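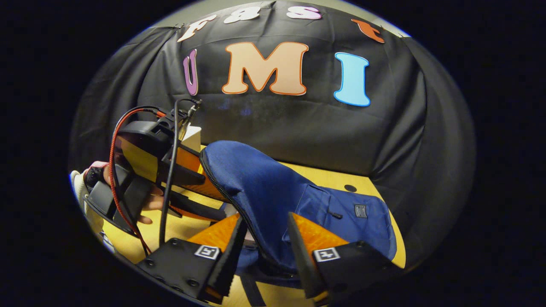 The Clorkwood Water Cure

Keegan Després had been selling the water for 5 days before Maricruz went to hear him. She sat in the back row with her coat on.

"Two thousand years," Keegan told the hall. "That's how long people have been coming to the Luvorholm spring."

Maricruz had grown up a mile from Luvorholm. There was a culvert there, and a field that flooded in March. She wrote 2,000 on the back of her hand and put a question mark after it.

Obed Tetteh stood up to say his knee had stopped hurting. People clapped. She remembered Obed's knee from last summer, when it had also stopped hurting, that time thanks to a copper bracelet.

"And what's in it?" she asked.

"Minerals," said Keegan.

"Which ones?"

"The ones you're short of."

That got a laugh, a friendly one, and she could feel the room settle against her. Carter Arsenault bought a case on the spot. It cost him $80, and he carried it out to his truck the way you'd carry a sleeping child.

She caught up with him in the parking lot.

"You've got a well, Carter."

"I know I've got a well."

"It's the same water. It comes down the same hill."

He shut the tailgate and looked back at the lit windows, where Keegan was shaking hands.

"My wife asked me to get it," he said. "She hasn't asked for anything since the hospital."

Maricruz rubbed at the ink on her hand with her thumb. Then she went around to the passenger side and moved his jacket so she could ride home with him.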